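Home | Forums | Trip Reports | Members | Search

Storkidar Travel Board > Trip Reports > Is the Prornmont tower worth the climb?

switchback_lou
5 May 2018
We have one free afternoon between Mellia and Baluyot and my husband has found a lookout tower. 462 steps, no elevator. I'm told the view is superb. I'm also told that by people with better knees than mine. Has anyone done it with a reluctant spouse? (I'm the reluctant spouse.)

gravelpants
Did it last October. The steps are fine, it's the parking that will finish you. The lower lot holds 30 cars and every one of them got there before breakfast. We ended up at the overflow lot and had a nice long walk uphill before the part we'd paid for.
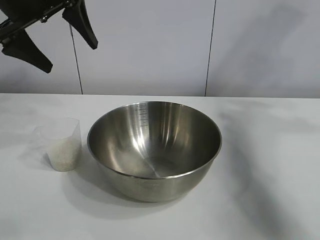
Once you're at the top you can see clear down the valley to Baluyot, and the wind takes your hat. Mine lives in Mellia now. I'd go again, with a cheaper hat.

Itzel Sandoval
I disagree about the view. You get the same one from the church terrace in Prornmont, free, with a bench and a bakery across the street. The tower is for people who like telling other people they climbed a tower.

gravelpants
I do like telling people. But it isn't the same view, the terrace faces the wrong way for the lake.

Itzel Sandoval
You can see the lake if you stand by the trash cans.

tomato_ferry
The stairs are open grating from step 176 on, so you look straight down through your own shoes. My sister sat down there and had a sandwich until we came back. She says it was the best part of the trip.

switchback_lou
Open grating?? He left that out. What kind of sandwich?

tomato_ferry
Ham. Bring your own, the kiosk was shut.

switchback_lou
OK, he's climbing and I'm going to the bakery. I'll wave from the trash cans.

Contact the moderators | Copyright Storkidar Travel Board | Back to top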